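What the kitchen line looks like from my side of the pass

March 8, 2023

I've been meaning to write this up since June, when we first heard that the prep kitchen at Verndale was getting arms. I've worked there long enough to have opinions about every drawer in the building, and I spent a whole summer being the loudest skeptic in the break room. So take this as a post from somebody who changed her mind slowly and is now slightly annoying about it.

Quick background for those of you who come here for the bread recipes. Verndale is a central kitchen. We cook for the Haldane offices and for two residences over in Telstead, and on a full day that means 2,250 portions going out the dock. Most of it is very plain food made very carefully. Soups, grains, roasted vegetables, a lot of sauces. The system we got is called Gikine, and it covers the tail end of the hot line: loading and unloading, turning burners down, moving pans from one place to another. It doesn't season anything and it doesn't taste anything, and I'd fight anyone who tried to make it!

The first month was rough. I won't pretend otherwise. The arms were slow, they stopped whenever a cart was parked six inches over the tape, and we all had to learn to put things back in exactly the same spot every time. You would not believe how hard that is for cooks. I have been leaving my tongs on the left side of the range my entire adult life. Now there's a marked place for them on the right, and I still reach left when I'm tired.

But then the afternoons started to change. The stretch after lunch used to be the worst part of the job, just lifting and wiping and lifting again with your sleeves damp and your back already gone. I used to go home and lie on the floor. These days the arms take most of the heavy trays, and I spend that time on sauces, which I love, or teaching the newer people how to break down a case of squash without losing a thumb. My wrists don't wake me up at night anymore. That alone would have sold me.

The jobs question is the one everybody emails me about, so: no one on our shift was let go. Two people moved over to the packing side because they wanted the earlier hours, and one of our dishwashers is now the person who sets up practice runs for the arms. She got a raise for it and she's really good at it. I do know this isn't how it goes everywhere. We had it in writing before the first crate came in, and if your workplace is talking about the same kind of thing, ask for it in writing. Ask early, too, while they still want you to be excited.

What surprised me most is how much of the work is rehearsal. Before an arm is allowed to do a new task on our line, it gets run on a computer, in a made-up kitchen, over and over. The last batch was 318 runs for a single task, and we were invited to sit in and comment. I went in expecting to be bored and stayed through my whole lunch! Cooks notice odd things. One of us asked why the arm always came in low, and that turned into a long talk about how a person leans over a hot surface and how an arm doesn't need to. Another asked what happens if somebody has left a towel on the handle. (Somebody has always left a towel on the handle.)

The views from the gripper are my favorite. You're right down there with it, jammed up under the row of tiles with a round black knob almost in your face, and half of what you'd want to see is blocked by the gripper itself. I've burned my forearm enough times reaching into dark corners to feel some sympathy.
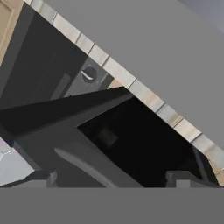 Verndale Central Kitchen, Hot Line Team

I put one of these up by the schedule, and people kept stopping to work out which way the knob was pointing. I say lower left. That started an argument about the old range, where the markings wore off years ago and we all just knew the settings by feel. It made me realize how much of what we do is never written down anywhere. So now we have a notebook on the shelf, and when somebody thinks of one of those things, it goes in. Which pans warp. How far the back door has to be propped in summer. It's already the most useful book in the kitchen, and we only started it so the setup crew would stop asking us the same questions.

Some things still bug me. The arms need more floor than they were supposed to, so the speed rack lives in the hallway now and I walk into it weekly. The stop chime is exactly the same note as the proofing timer. And I miss a little of the chaos after lunch, the yelling and the singing, though we've still got plenty of singing.

Next up is the sheet pan station, and I've already asked to be on the list for the practice runs. The lentil soup recipe I promised is coming, scaled down from 600 portions to eight, as soon as I figure out what to do about the salt.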